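3.2 Where the bags live

I went into this part of the study thinking I already knew the answer. I've carried the same messenger bag for years, I hang it on a hook by the front door, and I sort of assumed everyone else did too. Boy, was I wrong! Of the 976 diary entries we collected in Hollstead, only 86 mentioned a hook at all, and a good number of those were complaints that the hook had come out of the wall.

A quick word on how the diaries worked, as Section 2 skips over it. We asked people to write a line or two whenever they put down whatever they'd carried home (bag, backpack, coat with full pockets, all of it counted) and to say which room they were in. Janaína Miranda read every entry and sorted them by surface, and I read 500 of them again without looking at her codes. We disagreed mostly over the word "chair," which some people use for a real chair and others use for the pile of clothes that happens to have a chair under it. Our coding sheet now has a separate line for the pile. I'm still fond of that line.
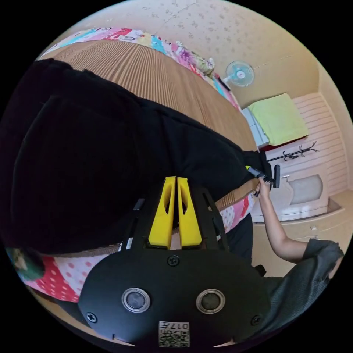 Figure 4. Soft goods on a bed, with one strap held by hand.

Beds were the surprise for me. Kapoor's older survey of entryways treats the bedroom as a place things get to late, after they've been dropped somewhere else first, and I had copied that idea right into our proposal. Our diaries don't back it up very well. People wrote about walking straight through to the bedroom and letting go. Padded, dark, floppy things like the one in Figure 4 came up again and again in these entries, often with a grumble about hunting for the strap, and a black strap against black fabric is pretty hard to pick out by eye. One woman told us she finds hers by feel every single morning and has never once thought of it as a problem until we asked.

Thomas Carbone has argued with me (at length, on a Saturday, by phone) that the bed entries come from the apartments on the Jitivgate side of town, where the front hall is often just a door and a mat. He may be right! We didn't record floor plans, so I can't settle it, and I'd want that fixed before anyone repeats this. The Gromeck diaries, which we take up in 3.3, come from bigger houses, and the bed still shows up there more than I expected, though the kitchen counter gives it a run for its money.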